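Stedus Household Help
Storage and Tidying > Small parts, toys, craft bits

Cardboard boxes for sorting small stuff, keep them or bite the bullet and buy plastic?

Asked 28 April 2023
3 answers
Tags: cardboard, cubes, small parts, benchtop, kids stuff

Quick one hopefully. We have a white table in the back room that gets used for everything, homework, craft, my soldering, the odd puzzle. It ends up covered in little bits. Counting cubes, dice, blocks, screws, jumper wires, you name it. At the end of the day I want to be able to put it all in something and get the table back.

At the moment I use open cardboard boxes, whatever the groceries or parcels turned up in. Got 17 of them on the go last time I bothered to look. Problems:

- flaps. They flop in, they flop out, they catch my sleeve and over goes the box
- bottoms sag after a while and small things get under the inside flaps
- everything brown, can't tell one from another
- look terrible, partner has opinions

But they're free and the right height and they don't rattle like plastic does. Looked at the Purolach stacking tubs, nice enough but I'd need a lot of them and the lids look fiddly. Also seen the Dumlao drawers, too shallow I think for anything chunkier than a screw.

So is it worth sticking with cardboard and doing it properly, or am I kidding myself? Budget is small. Table is 6 feet if that matters. No shelves above it, rental, can't drill.

Edit: sorry should have said, the kids are 5 and 11 so lids they can't open are no good, and lids they CAN open never get put back on.

Comments on the question
> What's the humidity like where you are? Cardboard was hopeless for us up north.
> Pretty dry. Garage is damp but this is inside.
> Following, same mess here.

Answer 1
14 votes

Plastic. Did cardboard for years, waste of time. Silverfish love it. Get the tubs and be done.

Comments
> Never had a silverfish in mine but ok
> Which size tubs though?
> The medium ones.

Answer 2
Accepted by asker, 31 votes

Stick with cardboard but be fussy about it. We run a whole craft cupboard this way and it's fine, you just can't use any old box.

First, throw most of them out. Seventeen is too many, half of those will be holding one glue stick and a dead pen. I'd keep 6 for the table, all the same size or near enough. Bottle shop boxes are good strong ones. Anything that's gone soft in the corners goes in the recycling.

Flaps: you've got three choices. Cut them right off with a sharp knife and a metal ruler, run the blade along the crease a few times, don't try to do it in one go. Or fold them down inside and glue, which makes the rim stiffer and nicer on the hands. Or fold them outside and tape. I do inside for anything the kids reach into. White glue, pegs to hold it, leave overnight. Hot glue works but it's lumpy and it lets go in summer.

Bottom: tape the seam outside AND inside. Then cut a piece of card to the exact size of the floor and drop it in. That stops small bits getting under the flaps, which was driving me mad as well. Cereal box is too thin, use the side of another carton.

Telling them apart: don't write on the top edge, you can't see it from a chair. Write on the front, big, thick marker. For the 5 year old stick one of the actual things on the front instead. A spare block, a button, a bit of wire taped on. Worked better than words or drawings at our place.

Where it goes on the table matters more than you'd think. Box at one end, nearest your non-writing hand, opening clear of anything overhead so you can let go of a thing and it drops straight in. If people have to reach across stuff they wont bother. Keep wires and boards up the other end or at the back, loose leads hook on box corners something awful.

Size of the box vs size of the things too. Chunky cubes want a wide opening, and you can be pretty sloppy about aim. Screws and pins don't belong in cardboard at all imo, jam jars for those. So your soldering bits, jars. Everything else, boxes.

Cost me two rolls of tape and some glue. We redid ours in March and all I've had to replace is one that got juice on it.

Picture for the sort of thing I mean, plain carton with the top open, left end of a white table, and there's a bright chunky cube above it:
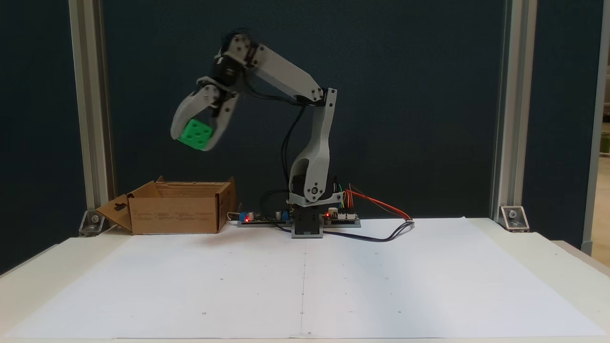
Green bumpy cube over the open box. Electronics kept off to the side of it.

You want the box close in like so, not on the floor. We tried on the floor, things went under the heater.

Oh and weight. If the box is empty or close to it, it'll slide when something gets chucked in. Put a bit of that rubbery drawer liner under it, or a folded damp cloth if you're desperate. Or a dob of blu tack on each corner, but that can lift the finish on some tables so test it first.

Comments
> The glue-the-flaps-inside thing is great, did two tonight. How long before you can use them?
> Overnight like I said, longer if you've been heavy handed with it.
> Those knobbly cubes are the only ones mine can pick up with cold hands lol
> Stuck a block on the front for the little one. She got it strait away. Accepting this, ta
> Does the floor piece get glued as well?
> No, leave it loose so you can tip out the crumbs.

Answer 3
3 votes

Bit of both? I use cardboard on the table and then one big lidded tub under it. Boxes get tipped into the tub when we need the table for dinner. Means sorting it all again, so not for everyone, but mine quite like the sorting.

I got a Nusomo tub, lid just sits on, no clips, so a kid can manage. Can't remember what I paid. Check the inside measurement though, the sides slope so you lose a fair bit at the bottom and my cartons don't fit in whole, which was the origional plan.

Also if your partner hates the brown, wrapping paper round the outside. Tears after a while. Contact paper lasts longer but get someone to help, bubbles everywhere when I did it by myself.

Comments
> Sloping sides catch everyone out. Measure the base.
> Painted ours white with leftover wall paint, two coats, went a bit wavy but ok
> Wavy how? Like warped?
> Yeah the sides bowed in a bit. Do both sides of the card and it's meant to be better, havent tried.

Related questions
Getting tape residue off a white tabletop
Jam jar lids gone rusty, any use?
Where to get strong cartons without buying them
Drawer liner that doesn't go sticky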